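Monham is coming to Juldale!

August 28, 2024

I've been itching to share this one. Monham, my little mail-order tea shop, opens its first real store in Juldale this October, and yes, there will be cake. We've been selling online for 11 years (how?!) and 3,000 of you now get our monthly box, so a front door felt overdue.

You'll find all 139 teas on the shelves, plus a tasting bar with 10 stools where you can try anything before you buy. Ko, our smoky green, will be pouring all day, and so will Elard, the malty black one my mother drinks by the bucket. Come say hi, bring a friend, stay for a second cup!

Monthly boxes carry on just as before, same price, same day.
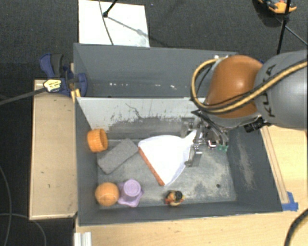 Press contact

Write to me through the Monham website and I'll send samples.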